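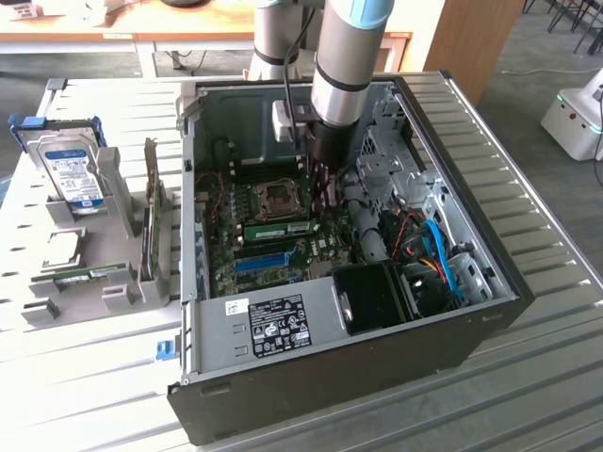

Dymphna Mac Suibhne wanted to know on her first day whether she would still be opening cases once the arms took over memory swaps. She would, and she does. The steps below are for anyone moving from hand repair to the shared bench at Mulcahy.

1. Open the tower yourself. Lay it flat with the open side up and move loose cables off the memory slots. The arm does not tidy wires.

2. Load the parts fixture. Memory stands upright in the narrow slots and the processor goes in its pocket, metal side up. Push each part until it stops.

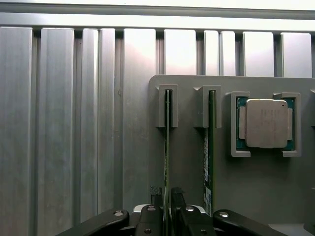

A part that sits crooked in the fixture will be picked up crooked, so check before you leave the bench – the arm will not check for you.

3. Enter the job number, stand behind the floor line and press Start. Stay where you can reach the stop button.

4. If the arm pauses twice on the same slot, stop the job and finish by hand. Write down the slot. Ivars Vanags reads the log every morning.

The change started in September. Of 309 jobs since then, 11 went back to hand work. Technicians now spend more of the shift on fault finding and less on repeat swaps. Pay grades are the same, but breaks are not: the bench no longer stops for lunch, so agree on cover with your partner before noon.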